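Do you need the extended plan on small office gear?

2019-08-21
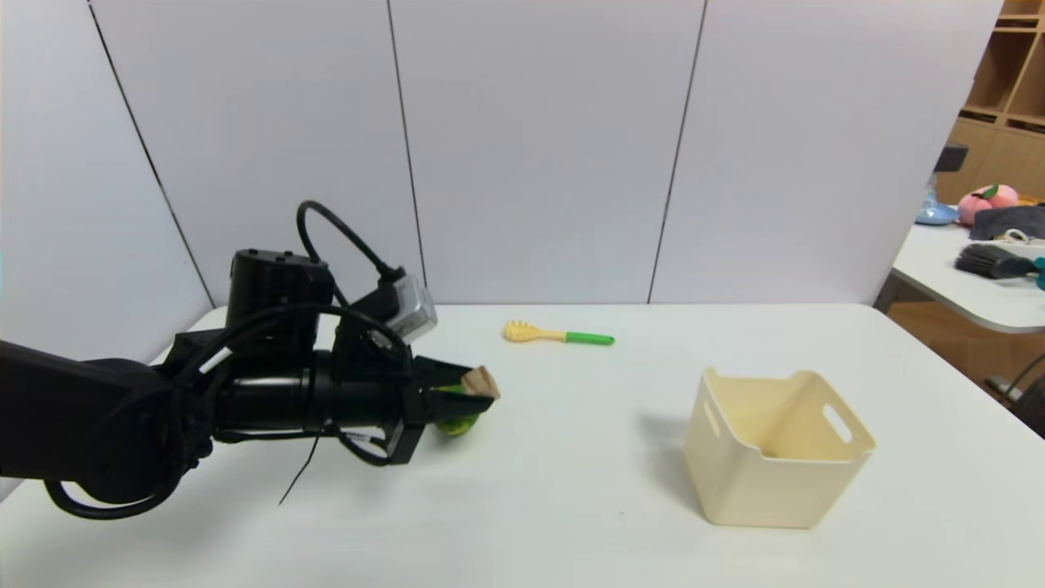
Photo: Gilchrist

Another renewal season, another stack of brochures. Tinirlow has started selling an extended service plan on nearly everything in its office catalog, from label printers to desk fans, and several readers have asked us whether it's worth having. Our short answer is that we doubt it.

The plan costs $59 per item per year and covers "unexpected failure." The booklet runs to 40 pages, and a good part of that is given over to what doesn't count as unexpected. Cables are out. So are batteries, power bricks, hinges and anything the plan calls a wear part, a phrase it uses freely and defines once, in a footnote. On a $106 label printer, you'd pay more than half the purchase price every year to protect the bits least likely to break.

Olteck's version looks better at first. It's cheaper in year one and there is a phone number. Then you get to the service fee, charged each time you make a claim, and the line that lets Olteck send "an item of similar function" in place of yours. Similar according to whom? We asked. We were sent the booklet again.

Sellers will tell you that the point is peace of mind. Maybe so, but we'd like to see how many claims get paid, and neither company would give us a number. When a firm has good figures, it usually finds room for them in the brochure.

We can see a case for cover on one big machine you can't work without, if the repair time is in writing. Readers at the Sodside business park told us they waited 8 weeks for a replacement scanner under a plan promising "prompt" service. They bought a second one in the meantime and have since dropped the plan.

If you already have one of these, check the renewal date. Both companies renew automatically in December, and both want notice in writing before then. Keep a copy of whatever you send.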